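Part-Time Folding and Linen Assistant, Tilton

Oko Linen Service is hiring for the folding room

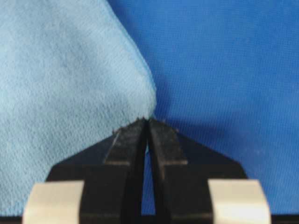

Light blue cloth on royal blue fabric.

Oko Linen Service washes, folds and packs cloths, napkins and small towels for restaurants, dental offices and guest houses in and near Tilton. We are looking for one person to join the afternoon shift in the folding room. The job is open now and stays open until it is filled.

Hours and pay

Monday through Friday, 1 p.m. to 7 p.m. with a paid break of 20 minutes. Pay is $19 an hour to start and goes up by a dollar after 13 weeks. You are paid every other Friday. Overtime is offered in July, when the guest houses are full, but you do not have to take it.

What you will do

Take clean cloths from the carts and sort them by color and size. Smooth each piece flat, fold it to the customer's card and stack it with the folded edge facing out. Pull anything with a stain, a hole or a loose hem and put it in the mending bin. Bundle the finished stacks, tag them and set them on the shelf for the driver. A usual shift is 600 pieces per person, and new people are not held to that until the end of the sixth week.

Some customers have their own fold. The Vasiliauskas order is folded in thirds and then in half, and it goes out first every day. The cards for all the orders hang on the wall by the door. You will also enter bundle counts in Skavix, our order program. It takes an afternoon to learn.

What we ask for

You should be able to stand for most of the shift, lift 30 pounds and tell close colors apart, as several customers use different shades of blue and their cloths must not be mixed. You need to be able to read the order cards in English. Experience in a laundry, hotel or tailor's shop is useful but we will train you. No driving is involved. We do not use scented products in the building, and we ask staff to leave perfume off at work.

Training

You will spend the first 6 shifts beside one of the regular folders. Training is paid at the full rate.

How to apply

Stop by the front counter at 3031 Mill Street, Tilton, on any weekday before noon and ask for an application, or send a short letter to Shih-chieh Chu, folding room supervisor, at the same address. Include a phone number and the best time to call. You do not need a resume. Applicants will be asked to come in for an hour of paid trial folding. The first trials are on Thu 7 November, and later times can be arranged.

Parking is behind the building. Use the side door after 5 p.m.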